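Recabling the old desktop, part two
4/19/24

The Radero tower has been on the bench since March. The power supply is sorted, so this week was cables. I had put them off, and the side panel had stopped closing flush as a result.

Before unplugging anything I labelled both ends with masking tape: a letter for the board end, a number for the drive end. Rakiya Bako lent me her label printer, but the tape it takes is too stiff to wrap round a thin lead and it came off twice. Masking tape and a biro held.

The flat data cable is the awkward one. It is longer than the run needs, and the spare length has to go somewhere. Folding it hard at a right angle is asking for a broken conductor, so I prefer a wide loop, kept clear of the memory slots.

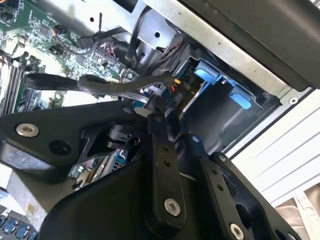 The flat cable, looped over the memory end of the board.

The loop will not stay over the memory for good. The plan is to bring it down beside the drive bay and hold it with a reusable tie, pulled just tight enough to stop it sliding. The thin wires can then follow the case wall in one bundle.

Parts so far: a bag of 24 ties from Andik, of which I expect to use 6, and a replacement data cable, 35 cm, in case the old one gives read errors. The new one stays in its bag until I have run a full disk check.

Next job is the front panel header. The manual for this board is missing the relevant page, so if anyone has a copy, please leave a comment.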